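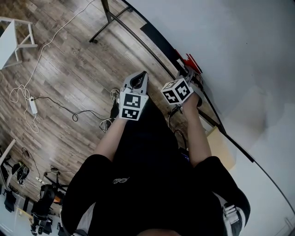
A gripper in each hand, with the table edge ahead

Workshop Help > Unusual Materials > Food Waste > Lamps and Lighting

Lampshade from orange peel gets dark spots and smells like a cellar

Mar 22, 2024, posted by peel_lamp

Hello to all. I am making a hanging lampshade from orange peel. I saw one like this in the window of a design shop in Zemska and it cost 1140, which I will not pay for something that comes from my breakfast, so I try it myself.

My method until now: I flatten the peels under a board, dry them for two days on the radiator, and sew them together with waxed linen thread. The shape comes from a wire frame of an old shade. It has 40 pieces in it and I like very much how the light goes through them.

The problem is that after one week there were small dark spots on the inside, mostly near the seams, and the kitchen began to smell. It is not a strong smell, but my sister noticed it before she noticed the lamp. Is this mold, and can I save the shade? And what can I put on the peel so that it stays orange? I have Stavik varnish at home, the clear one for furniture, but on the can is nothing about food materials. I want to show the lamp at the Gornisora design market in April, so I would prefer not to begin again from zero.

waxthread

Two days is too short. The peel feels dry on the outside while the white part still has water in it, and when you sew, the holes let this water come out exactly at the seam. I dry mine for 14 days in a room with moving air, and before that I scrape away the white part with a spoon until the peel is thin. It is boring work.

About your spots: if you can wipe them off and they come back, I would treat it as mold. I would not try to save those pieces. Cut them out, put them in a closed bag, and sew new ones in their place. The clean pieces can dry longer, off the frame if you have the patience.

Do not put varnish on now. It will close the water inside and you will have the same problem under a shiny surface. Also, please use only an LED bulb, a small one, and leave a good space between it and the peel. Dried peel has oil in it and it can burn.
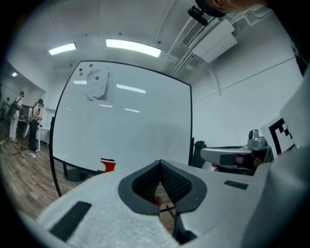
The white gripper's jaws, with the whiteboard behind

no_plastic_please

Why not only buy a paper shade? For me food should be eaten. But it is your kitchen.

slowvarnish

I agree with the long drying, but I want to answer the color part. It will not stay orange. Mine went to brown in one summer near a window, and this was with two coats of shellac. Away from the sun it is slower — maybe you get a nice amber for a year. I have learned to like the brown.

I use thin shellac, brushed on both sides, one coat each day. I also tried the Mocanu casein finish, and on my peels it became cloudy, but perhaps I put too much. Try your Stavik on a loose piece first and leave it a week before you decide. If it cracks when you bend the piece a little, it is too hard for this.

For the smell, a few cloves inside the shade helped me more than baking soda. For the market, bring some spare pieces and thread. People touch it, and the corners break.

peel_lamp

Thank you, also for the paper shade. I took out nine bad pieces this morning and the rest is lying on a net in the hallway. The wire was a little rusty where the peel touched it, so I will cover it with cotton tape before I sew again.

Recent in Unusual Materials
Buttons from potato starch go soft in rain
Where to buy fish leather in small amounts
Eggshell tiles: which glue stays white?
Bag from 2000 tea bag papers, how to line it
Can I iron dried seaweed?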